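**Progress report to the Grondow Workplace Fund, second period**
Project: automated kit handling, tool crib, Hekport site
Prepared by: Themis Papadakis, project lead
Reviewed by: Italo Marchetti, crib supervisor

## 1. Status

The project is on schedule except for item 3.2, which has slipped by one month and is now due in June. Spending is within the approved budget for the period. No change to the scope is requested.

The purpose of the grant is to move part of the checking of returned tool kits from crib staff to a bench arm, and to record what that does to the work of the people in the crib. The site issues 150 kits. Every kit comes back at the end of a shift and has to be opened, checked against its list and released. Before the project this took up most of the last hour of each shift.

## 2. Bench work this period

Work continued on the small household-type kit, which was chosen in the first period as the reference case. It has a molded recess for each tool, so a misplaced item can be defined by position. The kit is placed open on the bench with a round steel dish to its right. Under the current procedure the dish is kept for items that have to be set aside for a person to look at.

Approach paths over the open case were rewritten. The earlier paths came in too low over the raised lid, and the operators did not like standing near the bench while they ran. The new ones keep the gripper high until it has cleared the lid rim.

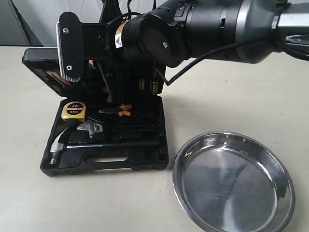
## 3. Results against milestones

### 3.1 Base tray

Complete. The larger tools (hammer, adjustable wrench, pliers, tape measure) are covered by the position list. The pliers need a second check when the handles have spread, as the jaws then sit slightly out of line with the recess.

### 3.2 Lid tray

Not complete. Trials were run with the case opened flat, which gives the arm better access but takes more bench depth. The light items are the difficulty. The insulating tape is wider than the comfortable grip at the current finger setting, and the utility knife may only be handled by the body. Italo Marchetti has asked that the knife stay a manual item until the grip rule has been reviewed with the safety representative. We agree, and the milestone text has been amended to say so.
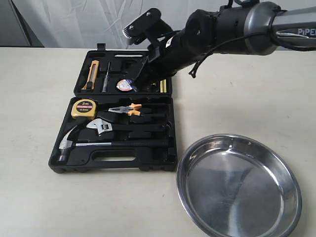 *Figure 2. Gripper at the lid tray, fingertips near the insulating tape. Case opened flat.*

### 3.3 Trial block

The trial block for the period was 50 kit openings, all run on the day shift with a crib attendant at the bench. In 9 of these the attendant stopped the arm. Two stops were for cable slack at the wrist, and the others were for hesitation over the lid tray. All stops were entered in the log by the attendant in their own words, which proved more useful than the coded list we supplied. The coded list will be dropped.

### 3.4 Other objects

The grant allows limited work on items outside the kits. Straight-down approaches over a compact black unit were added to the routine. The unit has a flat top and very little contrast between panels, and the height estimate is less steady than over the toolbox. Work on this is low priority and will take no more than two days next period.
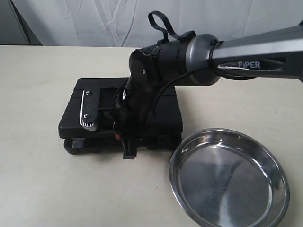 *Figure 3. Vertical approach over the black unit, steel dish at right.*

## 4. Effect on crib staff

Interviews were held with the day and evening attendants. Main points:

- Checking time at the end of shift is down by about 9 minutes on days when the bench is used. The saving is lost if the attendant has to reset the case position more than once.
- Attendants reported less bending and reaching, but more standing. A stool of the right height has been ordered from Igwe.
- The evening attendants have had less training than the day attendants and said so. Two extra sessions are planned, on paid time.
- Several people asked who is responsible when a kit is released with a tool missing. The rule remains that a person signs the kit out. The release form has been reworded to make this plain.
- No post has been removed or regraded. Time saved goes to repair and calibration, where there is a backlog.

Management at the Grevville site has asked for a copy of the interview notes. We will send a version with names taken out, subject to the agreement of those interviewed.

## 5. Next period

1. Finish the lid tray list, knife excluded.
2. Reroute the wrist cable and repeat the trial block at the same size.
3. Run the first evening-shift trials after training.
4. Submit the revised release form for sign-off at the Thursday crib meeting.

The second installment is requested on the agreed terms. The itemized spending table and the stop log are sent separately.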